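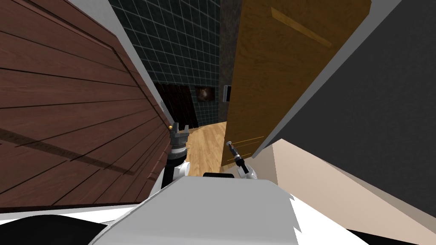 Workshop news: the two-armed robot meets its doors

Work on the two-armed robot has moved on to doors this quarter, and most of it has been done in simulation. The real base is still on the bench at the back of the Kokenville workshop, waiting for a replacement motor driver, so Loubna Ezzat has been getting on with the software. The view at the top of this item comes from her simulator, seen from the robot's own position with both arms forward between two doors.

The project is called Wundari, for those who joined after the last newsletter. The aim is a slow, steady machine that can move through an ordinary house, open what needs opening and carry small things from room to room. The members building it work on it in the evenings and it has no deadline.

Doors have turned out harder than shelves or table tops. A door swings, so the gripper has to follow a curve while the base moves as well, and if the two get out of step the gripper either loses the knob or pulls the robot sideways. Loubna's first version planned the arm and the base separately. It worked on wide doors with plenty of room and failed nearly every time in a narrow passage. The current version plans them together, which takes longer to work out but keeps the elbows away from the door edges.

Small round knobs are the worst case. Lever handles only need a push downwards. A knob needs a grip from both sides and a twist, and our parallel grippers have flat fingers which slide on anything curved. We have tried rubber pads cut from a bicycle inner tube on the real gripper and they help a good deal. In the simulator the same effect comes from raising the friction setting on the fingers, and we have agreed to keep that figure low so that we don't fool ourselves.

Each test is a batch of 500 attempts, with the starting position of the robot and the angle of the door changed slightly each time. In the latest batch 109 attempts ended in a stop. Most of those were the forearm touching the door on the way through. A smaller group came from the base turning too early. Loubna has saved the logs in the shared folder under "doors", and anyone who would like to sort through them is welcome. It is dull work but you don't need to be able to program.

The rooms come from a house layout that Pranolura put together over the winter. It has different floors, door finishes and wall coverings, including some dark tiled walls. Dark surfaces gave trouble with depth sensing on our last robot, so we plan to try the real sensor against some spare tiles before it goes back on the base. If you have any left over from a bathroom or kitchen, please leave them on the shelf by the sink.

On the hardware side, the arm mounts have been redrawn so that the shoulders sit 3 centimetres closer together. The old spacing left very little room in a standard doorway. Vermeulen has offered to cut the new plates in aluminium once the drawings are final. Until then we are using printed ones, which are fine for fitting but should not be loaded. Please don't run the arms with them on.

The cable runs still need doing. The wires to both wrists want to be clipped along the links with enough slack for a full turn, and the battery lead needs moving away from the left wheel.

We'd like to try the real robot on the store room door in July, at walking pace or slower, with someone holding the stop button. The Wundari group meets at 7 pm at the back bench. Bring safety glasses if you have your own.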